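Chapter 4
Gathering Examples by Hand

What you will find in this chapter
4.1 Why a learner needs someone to copy
4.2 What counts as one example
4.3 Hand-held grippers and what they record
4.4 Setting up a table
4.5 Variety, and how to get it on purpose
4.6 Sorting the keepers from the rest
Exercises and a small project

Before you start: you should be comfortable with the idea of a policy from Chapter 2 (a rule that takes in what the robot senses and gives back what it should do next) and with the train and test split from Chapter 3. No new math is needed until Section 4.5.

Think back to learning to tie your shoes. Somebody probably gave you a few words about loops and bunny ears, and the words probably did very little. What worked was watching a pair of hands, trying it, watching again, and trying again. A great deal of modern robot learning runs on the same fuel. We show the machine many short pieces of skilled movement, each one paired with what could be sensed at that moment, and we ask it to find the rule that links the two.

This is a wonderful subject to work on, partly because you can get into it with your own hands. Most of machine learning happens at a keyboard. In this chapter you will stand at a table, pick things up, put them down, and find out how much you know about moving a block that you have never once said out loud. How wide do your fingers open before they reach the block? When do they begin to close? Which hand waits for the other? You have been answering these questions since you were a toddler, and now you get to write the answers down in a form a computer can use.

We will call one recorded piece of work a demonstration. A demonstration has a clear beginning, a clear end and one job in between, such as "put the block in the basket." Inside it are hundreds of small steps. At each step we store an observation, usually a camera picture plus some numbers, and an action, which says where each gripper went next and how far its fingers opened or closed. A set of demonstrations of the same job is a task set, and several task sets together make up the dataset.

The running case for this chapter is the Drustance collection, a two-handed tabletop dataset that we will take apart section by section. It holds 1,263 demonstrations in its raw form. You will meet its tidy parts and its messy parts, and I promise the messy parts are more fun. In one task set, for instance, 239 demonstrations were recorded with the basket in exactly the same spot. A policy trained on that set alone did beautifully until someone slid the basket over by the width of a hand, and then it dropped block after block onto the bare tabletop, right where the basket used to be. The recordings were fine, every one of them. They just all told the same story. Section 4.5 is built around that result, and you will get to reproduce it.

So how do you get human movement into a form that suits a robot? There are three common routes, and you should know all of them.

The first is to move the robot itself. You take hold of the arm and guide it through the job while it records its own joints. It is easy to understand and the numbers match the robot perfectly, but your hands and body get in the way of the cameras, and heavy arms are tiring.

The second is to drive the robot from a distance with a controller or a smaller matching arm. You get clean pictures and true robot motion. You also get a slow, careful driver, at least for the first few days, because you can't feel what the fingers are touching.

The third, and the one we use most in this book, leaves the robot arm out of the recording altogether. A person holds grippers shaped like the ones a robot would use and does the job directly. Your arms supply the motion, and the grippers make sure that everything touched is touched with two flat finger pads and not with ten clever fingers. I love this method for teaching. A new student can record a usable demonstration within minutes, and because your own muscles are doing the work, you can feel a block slip or a basket tip.

It has its price. Your arm can reach in ways a robot arm can't, so some lovely demonstrations turn out to be impossible to replay. The position of each gripper must be tracked, and tracking can drift or drop out. Section 4.3 covers both troubles and gives you a simple check for each one.

Once you have a way to record, the next question is how much. Beginners always ask for a number, so let me give you one to start from: for the block and basket job in the project, plan on 200 demonstrations per task set. That is enough to see a policy begin to work and few enough that a pair of students can finish in two lab sessions. Later you will plot success against the size of the set and see for yourself where the curve begins to flatten. Yours will not look like your neighbor's, and comparing them makes for one of the best class discussions of the term.

Then comes the sorting. Of the raw Drustance recordings, 428 were set aside on the first pass for one reason or another: a late start, a lost track, a block that left the table. Some of these were later brought back, and Section 4.6 asks you to argue about which ones deserved it. A fumble followed by a good recovery can be worth a great deal to a learner that will surely fumble too. A fumble with no recovery teaches it only how to fail. The line between them is blurry, and you will have to draw it and defend it.

Words to know
Demonstration: one recorded run of a single job, from start to finish.
Observation: what is sensed at one step.
Action: what is done at that step.
Task set: all the demonstrations of one job.
Coverage: how well a task set spans the positions, objects and ways of moving that the robot will meet later.

Try this first
Do this before reading Section 4.1. Put a small box and an open container on a table. Hold a pair of kitchen tongs in each hand. Move the box into the container ten times, changing the starting spot each time, while a partner writes down which hand you used and where you gripped the box. Now swap jobs and do it again. Compare the two lists. Wherever you and your partner made different choices from the same starting spot, mark the line with a star. Keep the page. We will come back to those stars in Section 4.5, when we ask what a learner should do with two good teachers who disagree.
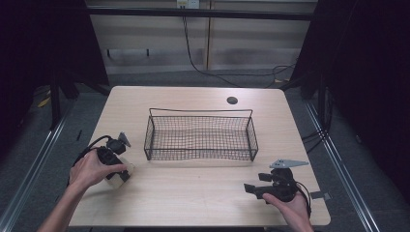

Figure 4.1 Two hand-held grippers in use at a table, with a wire mesh basket between them.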